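Ticket 726 - Round table wobbles / cloth slides
Site: Yorath, ground floor room
Opened by: Nokuthula Buthelezi
Assigned: Hefin Trevor
Priority: low, then normal
Status: open, waiting on part

12/02/2018 Nokuthula B.
Round table rocks when you put anything on it. Coffee slops into the saucer every time. Also the checkered cloth creeps to one side over the day. Can someone look pls.

Hefin T.
Had a look. Floor is fine, checked with the long level. One leg short or loose, can't tell with the cloth on. Didn't have time to strip it. Folded card under the leg for now.

Nokuthula B.
Card lasted till lunch. Floor's too slick, it just shoots out. Rocking again.

Hefin T.
OK cloth off, table upside down. Leg bolt backed out around 2 turns. Tightened. Washer is chewed up so it will work loose again. Ordered a new one from Ludum, pack of 20, smallest they sell. Left the felt pads alone, theyre fine.

Rhiannon Prydderch
Can we not just swap it for the one from Ternoncombe? That one never moved.

Hefin T.
Too big, blocks the way to the desks. Measured it last time.

Nokuthula B.
Much better since the bolt. Still the cloth tho. Pulled it straight this morning, had slid 7 inches by the afternoon, nearly took the bowl with it.

Hefin T.
Try the rubber mesh stuff under it, there's a roll in the store cupboard, bottom shelf. Cut it smaller than the top or it shows. Don't use tape, last time it took the finish off and Morfudd had to sand it.

Nokuthula B.
Mesh is down. Cup, bowl and tray go toward the far side pls, people catch the cloth walking past.

Hefin T.
Fine by me. Keeping this open til the washer turns up. Will need the table clear for 26 minutes or so, say when suits.

Nokuthula B.
Any time before ten. Attachment added.

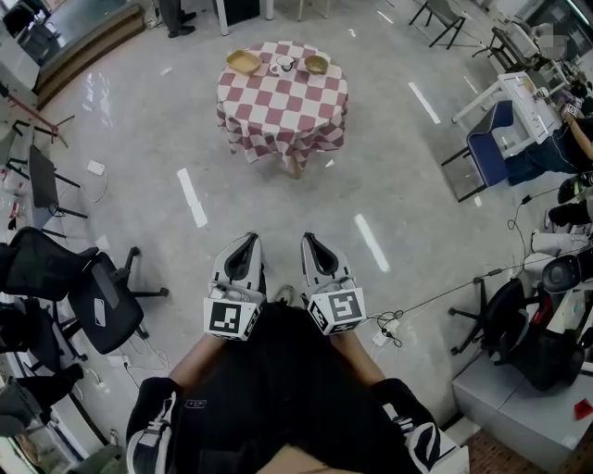

Attachment 1: round table, checkered cloth on, cup and dishes at far side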